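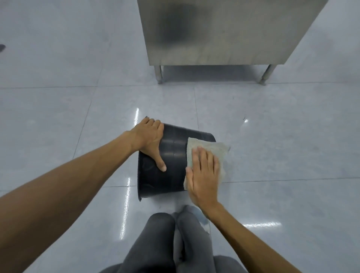 Los cubos también se limpian

Empiezo por una confesión: durante años he guardado el cubo de fregar más sucio que el suelo que fregaba con él. Lo vaciaba, le daba una sacudida sobre el desagüe y lo devolvía al armario con la conciencia tranquila. En mi descargo diré que el cubo es negro, y que el plástico negro perdona mucho hasta que se le acerca un trapo claro.

La conversión llegó con la limpieza general de Menon, la nave donde guardamos el material del barrio. Teníamos 34 cubos apilados, de procedencias diversas, y algunos encajados unos en otros con tal firmeza que hubo que sentarse en el suelo y tirar de los dos lados. King-fai Yen sostiene que un cubo limpio no se pega a otro. Yo sostengo que King-fai no ha visto los nuestros.

El método es de una sencillez casi ofensiva. Se tumba el cubo en el suelo, se sujeta con una mano abierta y se frota con la otra. De pie, en cambio, el cubo baila, gira, se escapa y acaba uno persiguiéndolo por las baldosas. Conviene ir haciéndolo rodar poco a poco y pasar el trapo desde el borde hasta la base, con parada obligatoria en el reborde que muchos llevan a media altura. Ahí se instala una raya gris que parece de fábrica y no lo es.

Para el trapo no hace falta nada noble. Uno viejo, deshilachado, de los que ya no se enseñan a las visitas, va estupendamente. Agua templada con unas gotas de jabón para el exterior. Para el fondo, agua caliente y 10 minutos de paciencia – quien tenga prisa puede frotar en seco y contarnos luego qué tal. Las piezas donde engancha el asa agradecen un cepillo de dientes jubilado.

Queda el asunto de las rodillas. Sobre baldosa, el primer cubo se hace con alegría, el segundo con dignidad y a partir del tercero se empieza a pensar en un cojín. En Menon hay 2 alfombrillas de jardín, muy solicitadas, que viven detrás de la puerta y que no son de quien llega primero, aunque lo parezca.

Los cubos se dejan boca abajo hasta que estén secos y solo entonces se apilan. Los de Kilar van en la estantería baja, los de Iltis junto al grifo. El que no tiene asa sigue sin tenerla y sigue sin dueño conocido; si alguien de Flindcombe lo echa de menos, puede venir a buscarlo sin dar explicaciones.

La próxima ronda será en septiembre. Hay jabón de sobra. Trapos, no: se aceptan camisetas, toallas y sábanas con pasado, mejor de algodón, en la caja de la entrada.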